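The Case for Teaching Through the Wrist

Most arguments about robot demonstrations are arguments about hardware. One side wants the operator's hands on the arm itself, pushing it through the motion with the joints slack. The other side wants the operator at a desk with a handheld controller and a video feed. I have used both for long enough to think the choice matters less than a second one that gets far less attention: what the operator is allowed to see while doing it.

My position is that a person giving a demonstration should work from the same view the policy will be trained on. In our case that is the wrist camera, in simulation, with the fingers always in sight and everything else coming and going behind them.
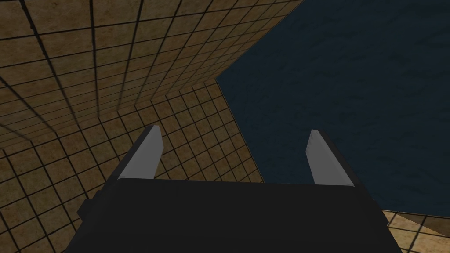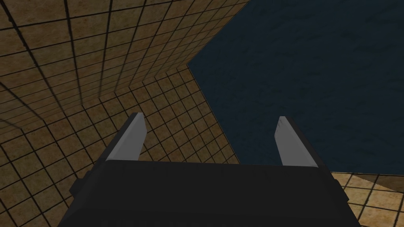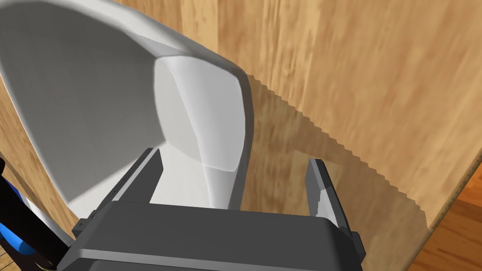 Wrist views, rendered in simulation.

Operators dislike this. Given a free viewpoint, they will orbit the room, find a comfortable angle from over the shoulder, and steer the arm from there. The demonstrations that result look excellent on playback. The paths are short, the approach is direct, and the gripper closes in the right place on the first try. They are also demonstrations by someone who knew things the robot could not know. The operator saw the target before the wrist camera did and turned toward it for no reason present in the recorded data. A policy trained on that data has to learn the turn anyway, and what it learns is a guess.

We ran into this on Pledov, a set of household pick-and-place tasks. The first collection used the free viewpoint and came to 811 demonstrations. The second restricted the operator to the wrist view and came to 414, at which point the operators had had enough. The policy trained on the smaller set was better at finding objects that began outside its view. It was no better at grasping once it had found them, and I would not expect it to be. Grasping was never where the information leaked.

What the restricted demonstrations contain is searching. The operator tilts up, sees a bare wall, pans, overshoots, comes back. In the first collection these movements were almost absent, and where they did occur the review step removed them as errors. I now think that review step did real damage. A search that ends in finding the thing is part of the task. Trimming it out leaves a robot that knows how to finish and has no idea how to start.

The usual objection is cost. A restricted demonstration takes longer, and a budget of operator hours buys fewer of them. This is true. The Heinonen report, which circulated internally last October, put the case for volume as plainly as I have seen it: collect up to 3000 cheap demonstrations and let the number absorb the inconsistencies. That works when the inconsistencies are noise. It does not work when they all lean the same way. Every operator with an outside view leaks the same kind of information, and more of them will leak more of it.

A better objection is that the wrist view is poor. At close range one object can fill most of the image, and depth is hard to judge when the only thing of known size is the pair of fingers. Operators bump into things. They stop short. I accept all of this and still think it is the right constraint. If a person cannot do the task from that view, after a fair amount of practice, the sensible response is to add a camera to the robot. Giving the extra camera to the person alone hides the problem until the policy is tested.

Hand guiding has the same fault in a form that is harder to remove. Someone standing beside a real arm has two eyes, a neck, and a memory of the room. At Clurkholm we tried a screen that blocked the workspace and a monitor showing only the wrist feed. It was awkward and a little unsafe, and we dropped it. For physical arms I would use remote control for anything that involves looking for an object, and keep hand guiding for contact-heavy motions where the feel of the joint matters more than the view – inserting, wiping, seating a lid.

There is a middle course. The Prurer interface lets the operator call up an outside view but flags every time step recorded while it is open. Those steps can be dropped, down-weighted, or kept for tasks where they do no harm. I would start any new collection this way, with 300 demonstrations, and look at when the outside view gets opened before collecting more. If it is opened mainly at the start of a task, the problem is search. If it is opened just before the fingers close, the problem is camera placement, and more operator training will not fix it.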